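Carberg Games Open Day, 2 March 2024

I play Clistico most weeks and have done for six years, so when the publisher opened its offices to players for a day I put my name down straight away. There were 193 tickets and I got one in the second batch. What follows is my account of the visit, mainly for the people in our league who asked me to take notes.

Carberg is on the upper two floors of an old printing works, ten minutes on foot from the station. The entrance is round the back, past the bins, and the sign is small. I walked past it twice. At the desk you got a badge with your name and starting group, a tote bag, and one sealed promo pack. Mine had the alternate art Ferry Toll in it, which I have swapped already.

We were split into groups of 18 and moved round on a timetable. My group started with the card design team, then went on to playtesting, lunch, printing and the open tables.

Design was led by Friederike Kasten, who has been lead on the last three sets. She put the early file for the Bramer set on the wall and took us through what was cut. The set began with 331 cards and went to print with 305. Most of the missing ones were a mechanic called Lodger, where you played a character onto your opponent's side and drew a card each time it was asked to do something. She said it was popular in the office and miserable for the person on the other end, who had to keep track of a card they never wanted. Two Lodger cards survived in a changed form. Anyone who has had Unwelcome Cousin dropped on them will know one of them.

Somebody asked about Salt Warden, as somebody was always going to. Kasten said the cost was right when they tested it, and then the next set gave everyone cheap ways to return it to hand. She would not say whether it was going on the restricted list. She did say the list would be looked at again before the summer season, and that last month's results had been read closely. I take that as a yes, but it is only my guess.

Playtesting is a long room with a row of tables and a shelf of old binders. Jummai Bassey runs it. We were each given two forty-card decks made of blank stock with stickers on and asked to play a timed game against the person opposite, then fill in a sheet. The sheet had only four questions. The third was "When did you stop paying attention?", and Bassey said they learn more from that than from anything else on it. I wrote turn five. My opponent, a man called Murray Cloutier who had come down on the early train, wrote turn two, and then beat me.

We were not allowed to take pictures of the test cards or write about what they did, and I am keeping to that. I will say that the game felt quicker than the current format and that I had more to do on my opponent's turn.

The other half of the session was about the digital client. Carberg has been working on it with Liew, a small studio that builds the table rooms and the trophies you can put in them.

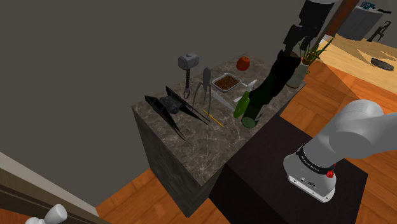 Marble counter with ship and hammer, computer render.

Nazanin Nazari from Liew answered questions on the client. The points people will want are these. Paper collections will not carry over to digital. There will be a draft mode at launch, but only against seven other live players, with no bots filling seats. Spectating is planned for later. You will be able to turn off the opponent's emotes permanently, which got the loudest applause of the day. She was asked three different ways about a release date and gave the same answer each time, that it will go to the existing test group first and they will be told by email.

Lunch was sandwiches and a very good lentil soup in the staff kitchen. It was crowded, and the second group came in before the first had finished, so a lot of us ate standing on the stairs. I traded there for the two Quarry Hounds I have needed since February, giving up a spare Lamplighter and the Ferry Toll. I think that was fair. Opinions in our league may vary.

The printing talk was the one I expected least from and enjoyed most. Carberg does not print its own cards, but Lutz Buschmann looks after the work with the printer and had brought a crate of mistakes. There were uncut sheets, cards with the back of one game and the front of another, and a run where the blue had failed and every sea card came out a sort of mustard colour. He explained how cards are laid out on a sheet, and why commons near the corner of the sheet used to turn up in the same packs as each other. It was fixed two sets ago - so those of you who still claim you can map a box will have to stop.

He also let us handle three card stocks and asked which we thought was the current one. Most of us got it wrong, me included. The one we all liked best was the old stock, which he said splits at the edge after a few dozen shuffles if you do not sleeve it. He passed round a deck to prove it, and it had gone soft and furry along one side.

The last part of the day was open play. You could sit down with anyone, staff included, for a single game with your own deck. I had brought the slow river deck I took to the regional, the one that does nothing for four turns and then tries to give the opponent so many Flood tokens that they cannot attack. I played Bassey first. She cleared my tokens with a card I had forgotten existed and won on turn seven. Against a lad from the third group I got the whole thing working, eleven tokens on his side and him with nothing to do but pass. He asked if it was always like this. I said it was when it went well.

I did not get a game with Kasten as the queue was too long, but I watched two of hers. She plays fast and talks the whole time. She lost one of them to Unwelcome Cousin and said a word I will leave out.

A few practical notes in case they run it again. Bring your own sleeves and a playmat, as the tables are bare and a bit rough. There is a lift, but you have to ask at the desk for someone to work it. The shop only took cards and had sold out of the Bramer boxes by early afternoon, though there were still plenty of the starter decks. There is nowhere quiet to sit between sessions, and by four o'clock I would have liked one. The groups ran late from lunch onwards, and those with a train to catch missed some of the open play.

Tickets were free this time, with a small deposit that you got back at the door. The staff I spoke to said they would like to do another, but nothing had been fixed. If it is announced I will put it on the league board the same day.

I have a spare tote bag and one programme signed by Buschmann. First person to ask at the next meet can have them.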